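The spoon-and-chopstick numbers are finally in, and I've been itching to write them up! Ghislain Melnyk and I trained two small policies on hand-held gripper demos. One got 600 clips of a single layout, the other got 600 clips where we kept changing the holder and what was in it.

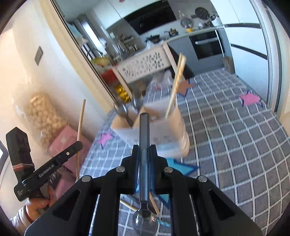
Spoon in the jaws, clear container on the mat.

Same spoons-and-sticks job, different holder. I was sure the mixed set would need 2000 clips before it caught up – nope. 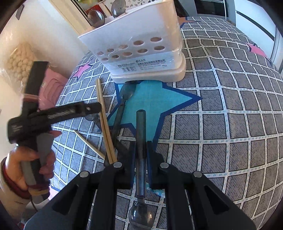

White holder version, film still on.

On layouts it had never met, the mixed policy put the utensil away in 68 percent of tries. The single-layout one mostly poked at the air (sorry, Tasetti, you were a good first try).

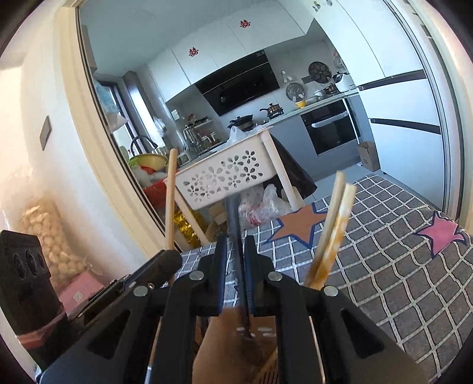 My next question is how much the background matters. Our loss curves say very little about it, so I want to mask things out and retrain. A white stool with flower cutouts, a rug covered in stars, a kitchen through the doorway – that's a lot for a little network to latch onto when all it needs is the stick. Ghislain bets on the rug. I'm running the masks in August, with 700 clips held back for testing.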